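Visit to the Skirkance mill, October 2019

The Skirkance mill is at the bottom of a narrow road that the bus doesn't use, so I got off at the stop by the church and walked down. The open day had been on the notice board at our weaving guild since July. Entry was free. The tour had to be booked ahead, and groups left every 40 minutes from the old wagon shed.

Our guide was Rupert Reisinger, who ran the dye room until he retired and now comes back for visitor days. He speaks quietly and the machines are loud, so it pays to stand near the front.

## Sorting and washing

Fleece arrives in bales and is opened on long slatted tables. Two sorters pull it apart by hand and throw it into bins by grade. Most of what we saw came from farms in the Yorath valley, where the wool is fairly coarse and goes into blankets and upholstery cloth. The finer grade is bought in.

Washing is done in a line of four troughs, each cooler than the last. We weren't allowed past the second one because the floor was slippery. The grease is skimmed off and sold, and Reisinger said the money from it pays for the soap.

## Carding and spinning

The carding machine is a Studard and fills most of a room. It was bought used and came in pieces. The wool goes in as clumps and comes off the far end as a thin web, which is split into soft strips and wound onto spools. I could have watched this part for longer than we had.

Spinning is upstairs. There are 450 spindles on the main frame, and half of them were running. A woman walked up and down joining broken ends. She did it with one hand and without stopping the frame.

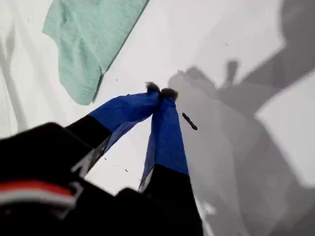 Weaving was what I had come for. The mill runs six looms, five of them modern and one kept for short orders. The cloth on the modern looms that day was a plain twill for a furniture maker, 900 yards of it in a single color. It was a strong royal blue, the same as the fabric cover in the photo, and they get it by dyeing the yarn twice. Reisinger said the second bath makes little difference on the day but shows after some years in a sunny room. The older loom had a gray herringbone on it. I asked about the sett and he wrote it on the back of my map.

## Finishing

The finishing room was the warmest place in the building. Cloth is washed again, shrunk, stretched on hooks and dried. After that it is brushed or pressed, depending on the order. One bolt had been set out for people to handle, with one end brushed and the other left plain. The brushed end felt nearly twice as thick.

## Shop and café

The shop sells seconds at fair prices. I bought a blanket with a pulled thread near one corner and two cones of undyed yarn. The café is run by Kukach, the bakery in the village, and had soup and rolls until it ran out at lunchtime.

## Getting there

Take the 1055 bus and ask for the church. The walk down is easy, and the walk back up with a blanket is slower. There is parking in the field across from the gate. The stairs to the spinning floor are steep and there is no elevator, but the rest of the tour is on one level. The mill is cold except for the finishing room, so bring a sweater.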